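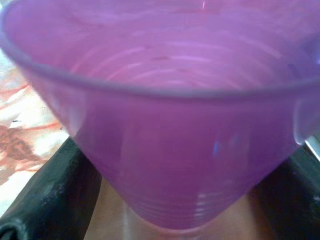
One of the see-through purple cups, now a firm favorite at the Nernadon lunches.

Huline Lunch Table: progress report to Hovia
March 31, 2026
Prepared by Kirstin Laing

Finlay asked me to keep this one short and I will try, but there is so much good news from the dining room that I make no promises!

When we wrote to you last we had the stove working and a menu, and people were eating from whatever came out of the kitchen cupboards. Since then the Lunch Table has become a real lunch table. Your grant has paid for plates, bowls, cups and cutlery, and the whole feel of the meal has changed. We have served 323 lunches in this reporting period across 84 sittings. Most sittings are small, which is how we planned it, and we would like to keep them that way.

As a reminder, the people who come to us are adults who are getting ready to live on their own, many of them for the first time. Cooking is half of what they practice. The other half is everything on either side of it: laying the table, sitting down with other people, clearing up, putting things back where the next person can find them. That second half was the weak part of our fall program and it is where nearly all the progress has been.

What we bought and how it is working out

The steel bowls are wonderful. They stack, they shine up nicely, and they have survived being dropped more than once. We went back and forth on whether people would find them cold or institutional looking, but set on a dark plate with a silver rim they look lovely, and several of our regulars have asked where to get the same ones for home.

The cups were a bit of a gamble. I had plain white ones in the basket and Finlay talked me into the purple. He was right. They flare out wide at the top, so they are easy to get a sponge into, and the light comes through the plastic in a really pretty way. They're also light enough for people with weaker hands. One thing to mention is that the lip is thin, and a couple of diners would like something thicker to hold on to. We are going to try a few with handles next to them and let people choose.

For cutlery we went with long, slim forks and spoons. We left knives out of the everyday setting because most of what we cook is rice, stew, soup or pasta, and they can always be fetched from the drawer on the days we need them.

The room

I can't say enough about the tables. The marble-pattern tops in pink, white and grey, with those orange-red streaks running through them and the thin red edge, make the room feel cheerful before anyone has put a plate down. They wipe clean in one go. Spills don't show much against the pattern either, so we ask whoever is wiping to run a hand over the surface afterward. Between us we have found plenty of sticky patches that way.

We talked about moving the lunches away from the television, and in the end we left the tables where they were, near the big screen and the low black cabinet. People are used to that end of the room. The agreement is that the TV goes off when the food comes out, and the group keeps to it with very little nagging from me.

Phones are still under discussion. My own view is that one lying on the table does no harm if it stays there. Finlay would have them all in a basket by the door. The group will vote on it and we'll both live with the result.

Laying the table

This has been the happiest surprise of the period. At first I would set one place as a model and people would copy it, and every fork and spoon had to be checked. Now whoever is on table duty sets the first place and the others work from that. We teach one simple setting: plate down first toward the front, bowl on top of the plate, then fork and spoon side by side on the right, both pointing away from the person sitting down. Some etiquette books would put the fork on the left. We chose to keep the pair together so there is only one side to remember, and it has made a huge difference to how confident people feel about doing it alone.

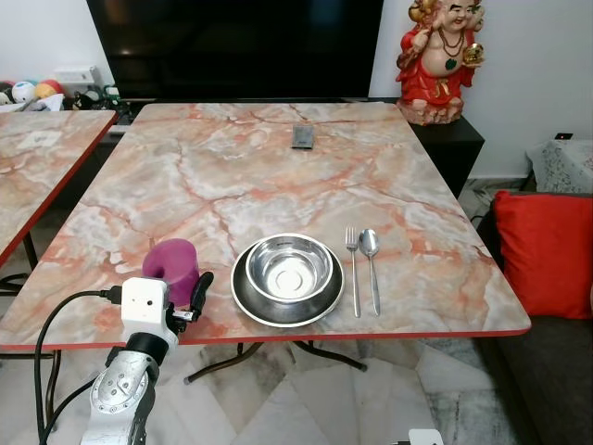 What still needs work

Clearing up is slower than setting out. Bowls get carried to the sink with the plates still under them, which is fine until there is soup left in the bowl. We are introducing a scraping station beside the sink and practicing clearing in order, starting with the cutlery.

The dishwasher rota fell apart in the first half of the period. It was too complicated, and that was my doing. Obi, the scheduling app we signed up for, sent reminders at times that made no sense for a lunch group, so we have gone back to a paper sheet on the fridge. It's working so far.

We also need better storage. The bowls have a shelf, the plates have a shelf, and the cups are currently wherever there is a gap.

Money

We have $700 left in the equipment line. With your agreement we would like to spend it on shelving for the cups, the handled cups mentioned earlier, and spare forks and spoons, which do have a way of wandering off. We are not asking for anything extra. Receipts are in the folder Finlay shared with your office.

Next period

We plan to open 2 of the weekly sittings to guests, so that each person on table duty can invite a friend or family member and lay a place for them. The group came up with this one and they are already arguing happily over the menu. If anyone from Hovia would like to come and eat with us, please do! Call the Nernadon office the day before and we will set you a place.

Kirstin Laing, Lunch Table coordinator
Finlay Guthrie, Huline program manager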